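The Box on Top of the Wardrobe

Every home in Uvilside seems to have one: a box where the medicines live. When I moved here 17 years ago, my neighbors asked me first where I keep mine. I had none. Now I have two, and I am a little proud of them.

A good medicine box does not need to be beautiful. In my family we never bought a special one. We take a strong carton, repair it with tape, and when the tape gets old we put more tape. My aunt's box in Brorwood survived almost everything, also a flood in the cellar.

Inside, the small things are the problem. Cartons stand well, but plasters and tweezers go to the bottom and stay there until spring. 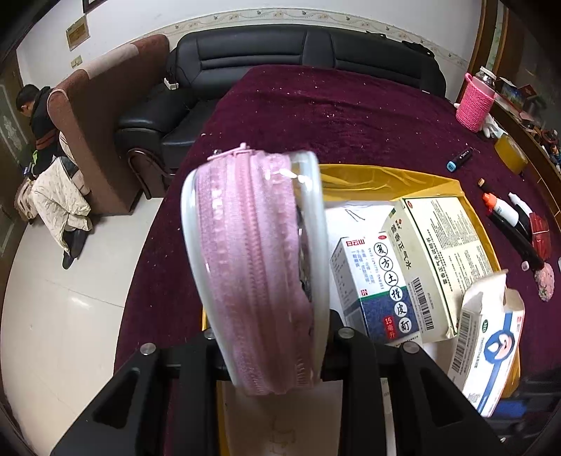
So I became a friend of the zipper pouch. Pink is a good color for it — you find it quickly at night, between the white cartons. I leave the medicines in their own packages, with the instructions, and read the dates every October. What is too old goes back to the pharmacy in a paper bag, and the box goes up on the wardrobe again.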